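Notes from the Front Room
16 Sep 2019

The Table Gets Its Turn

Hello again, and welcome to the 171 of you who signed up after the last issue (the one about the sock drawer – I had no idea so many people felt that strongly about socks!). I promised a follow-up on the hall closet this time and I'm going to break that promise, because the hall closet is exactly as bad as it was in January and I've been busy with the living room table instead.

You may remember the table. It started out as the place for jigsaw puzzles, then it was my desk for a while, and these days it's where every single thing that comes through the front door gets put down. Mail, keys, library books, the snacks. Mostly the snacks. We're a household that eats standing up next to a table, and I've stopped fighting it.

What I have been fighting is the packaging. I open something, I eat it, and the wrapper goes back down on the table as if it lived there. Then another one joins it. By the end of a weekend there's a heap, and the heap has a way of looking normal to me until somebody rings the doorbell.

So for the past month I've been trying a thing I'm calling the two-trip rule. Trip one is trash only. I don't sort, I don't read the back of the packet, I don't wonder whether that bag would be good for freezing soup. I take a trash bag to the table and anything that's obviously finished goes in. Trip two is for whatever's left, and it has to go to the room it belongs in, even if all I do is set it on the counter when I get there. That's it, 2 trips. It takes me less time than the kettle does, and I've timed it against the kettle more than once.

The trick (if it's a trick) is feeling each packet before it goes. I threw out half a bag of rice crackers the first week and I'm still sore about it. Boxes are the worst for this, especially the long skinny kind, which weigh next to nothing full or empty. Give them a shake!

A few of you wrote in about table covers after I mentioned mine. It's a printed landscape mat, with yellow-orange flowers at one end and a blossoming tree down in the water part, and I love it more than a person should love a table mat. I did try a plain one from Prindus for a bit, and I sent it back. My worry was that a busy print would make the mess look worse, and I do think it hides it a little, which is good for my mood and bad for my habits. A red wrapper can sit on all those colors for days without bothering me.

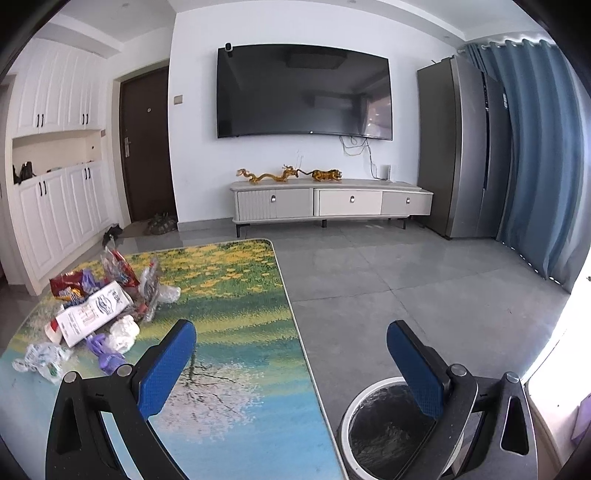

Still, once the pile is gone I get my flowers back, and that turns out to be most of what gets me off the couch. I wipe the mat with a damp cloth, nothing fancy, and go over it again with a dry one. Crumbs like to collect along the edge, so I run the cloth down there last. If you've got one with a stubborn curl in the corner, a reader tells me a heavy book overnight does the job. I used the Shemweta catalog, all 741 pages of it, and finally got some use out of the thing.

The other change is a small lidded can from Brivus that now lives beside the couch. I resisted a trash can in the living room for years because it felt like giving up. Well, I gave up, and there's less on the table every evening, so make of that what you will. I line it with the bags we'd be throwing out anyway – the crumply ones from the grocery store are just the right size.

I'm not going to pretend it stays clear. Snacks come in, wrappers pile up, and I do my two trips after dinner and grumble the whole way. But I ate breakfast there last week with a whole newspaper spread open, and I can't remember the last time I could do that.

Next issue: the hall closet, really. I've bought a pack of 50 hangers from Skendilora and they're leaning on the closet door as I type, so I'll have to move them to get my coat. If you have a table of your own that's gone the way of mine, hit reply and tell me what's on it. I read every one, usually with a cracker in my hand.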